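Thread, mostly me complaining. I keep seeing posts about glossy white tabletops and how they "wipe clean in seconds." I've lived with one since April and I have doubts.

The table is a Bellamy, the long one. Paid 310 for it, which the store called a deal. The finish is nice, I'll give them that. It looks great when you walk in. Then you sit down and put your elbows on it.

Everything anybody says about this finish comes from people who photograph it once, right after wiping. Ask them again at 7 in the evening with the light coming in sideways.

First thing people tell you is microfiber. Fine, I have microfiber. It picks up crumbs and moves the greasy part somewhere else. I have watched one thumbprint become a much larger, thinner thumbprint.

Second thing is vinegar and water. My whole kitchen smelled like a salad for two days and I could still see the streaks from the doorway.

Then there's the Drodex spray. Label says streak free. The small print says to buff with a dry cloth after, so I'd like to know what part of that is the spray. I could buff with a dry cloth for nothing.

Somebody in the Prikham neighborhood group swears by dish soap, one drop in a bowl of warm water, then a plain old cotton T-shirt. I hate to say it but this is the best I've tried so far. Best meaning I stopped noticing for most of a day.

And please don't get me started on the "magic" pads. Those things are a very fine abrasive. You're sanding your table, gently. The gloss goes first, in little dull patches, and you won't see them until the sun is low – then you'll see all of them.

Same deal with anything fuzzy or felt-like that says it "polishes." Polishes with what? If the package won't say, I'm not rubbing it on a shiny surface I still have to look at every morning.

My actual test, for whoever cares: get your eyes down near table height and look across it. Straight down hides everything. A shiny white top will show you soft gray shadows from whatever is above it, and if the edges of the shadow look smooth, the wiping went OK. If they look smeary, start over.

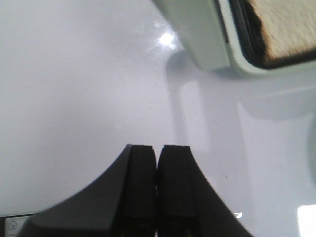
Reply from a reader in Givedstead: you're overthinking it, get a matte tablecloth and be done, I've had mine on for years and couldn't tell you what color the table is.

OK but then why buy the glossy table? I could have put a cloth over a door.

I'm giving the dish soap and T-shirt thing 20 more days. If the dull patches don't get any worse I'll admit it works. I still wouldn't say "seconds," though. Took me most of a podcast on Friday and I missed a corner.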